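Review: the Nidier two-arm recording bench, after 400 episodes
15 September 2019
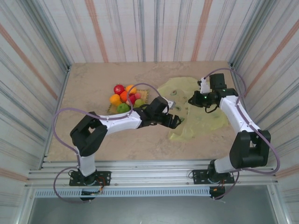
Draltgate asked straight away whether the bench is worth having if all you want is more episodes per day, and was told that it depends on how much time you now lose between episodes. For us the answer was yes, but the bench did not make any single demonstration faster. It cut the time spent putting things back where they were.

We bought the Nidier bench to collect examples of soft-material handling: picking up thin sheets, spreading them, folding them, and moving fruit on and off them. Before that we used two arms clamped to an ordinary desk, and half of the early data had to be thrown out when a clamp slipped. I have now recorded 400 episodes on the new bench and can say what works and what does not.

Frame and mounting

Both arms sit on perforated base plates screwed to the aluminum profiles along the front. The grooves let you slide a plate sideways before tightening it. Set the spacing once, write it down, and leave it alone. I moved the right base early on and had to re-record 26 episodes, as the policy we trained on the mixed set reached short on that side every time. The plates have not shifted since.

The slotted duct along the front takes the cables well. It does nothing for the hoses, which run outside the arms and need slack at the base and again at the wrist. Too little slack and the forearm pulls up short. Too much and the hose hangs over the objects and blocks the overhead view. Expect to spend an afternoon on this. The manual gives it one line.

Walls

The striped wall covering was the part I expected to replace. I have kept it. Our older recordings had people and doors in the background, and the model picked up on both. With walls on three sides the background stays the same from one episode to the next. If you want a policy that also works outside the enclosure, you will have to change the covering partway through or record a second set elsewhere. We plan to do that in October.

Grippers

Good on fruit, fair on thin sheet. The jaws hold a round object without trouble as long as the operator comes down squarely. A thin sheet lying flat is harder. The best approach we found is to pinch an edge that is already raised, lift a little, and bring in the second arm. Operators who tried to scrape up a flat edge failed often. We kept those attempts and labeled them as failures, and they have been useful in training.

Translucent sheet is a problem for the depth camera we added. The tabletop reads straight through it in places. A printed pattern helps the color camera, so we stopped using plain sheet.

Software

The Flemo recorder that comes with the bench is plain and reliable. It starts on a pedal, stops on a pedal, and asks for a label before it will save. It dropped 3 episodes out of the 400, all during one network fault. The export to MacLeod format is slow and cannot be run in the background, so we leave it for the end of the day. There is no way to trim the start of an episode in the recorder. You have to do that after export.

What I would change

A hose guide on each forearm should be in the box. The tabletop pattern is pale and mottled, and some lighter objects are hard to pick out against it under strong light. A choice of tops would fix that. I would also like marks along the front profile, so that the base spacing could be checked without a tape measure.

Who should buy it

Groups recording the same few tasks many times, with more than one operator, will get their money back in usable data. If you need a few dozen demonstrations for a trial, two clamped arms and a bedsheet behind them will do.

Score: 7 out of 10. It would be higher with the hose guides and a faster export.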